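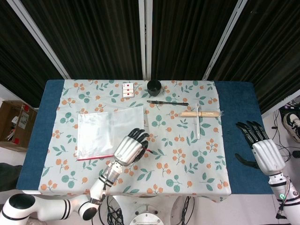 October 19, 2018

Took the afternoon off and drove out to Katport for the open day at Warix. Left at noon, parked on the grass because the lot was full. The girl at the gate wrote number 2354 on my wristband and said to keep it on for the tour.

They had us wait in the lobby for a while. Coffee was free, the sandwiches were not. A man next to me had come from Samcombe on the bus and wanted to know if there would be forklifts. There were, in the second building, but they only let us look at them through the window.

The part I came for was the two-armed robot in the room with the black curtains. It is mounted on a round white base and the arms are white, with hands that have black fingers and a thumb like ours. The table in front of it had a flowered tablecloth on it, orange berries and green leaves, with a blue cloth under that. I have seen that sort of pattern in my aunt's kitchen. On the table were playing cards (hearts), a little black cup, a knife, a bundle of thin wooden sticks, a white plastic spoon or something like it, and a big clear zip bag.

Akash Grewal ran the demonstration. He said the job was to get the small things into the bag, and that the bag was harder than the things. When I got to the rope the left hand was over by the bag, close to the red zipper strip, and the right one was out over the blue cloth at the other end. It goes slowly. I had expected it to be faster. He told us they had done 300 runs with this set of objects since July and planned on 2000 before they changed the set. Somebody asked what one of the arms cost and he said he was not the person to ask.

I asked him how it knows where the edge of the bag is when you can see right through it. He said it has trouble with that, and the colored strip helps some. He also said cards are bad because they lie so flat. I have the same trouble picking up cards, especially with cold hands.

Each group got roughly 15 minutes, then we were moved along to the Nishad room, where they had a smaller machine sorting bolts. That one was loud. A boy in front of me put his hands over his ears and his father took him out. I stayed to the end of it but could not hear what the woman was explaining.

Went back to the curtain room on the way out but there was a line and my feet hurt. Picked up a leaflet and a pen. The pen does not write.

Left at 5. Traffic was slow as far as the bridge, then fine. Stopped for gas and milk. Soup for supper. Need to call Dad tomorrow and tell him about the hands, he will want to know if they could shuffle.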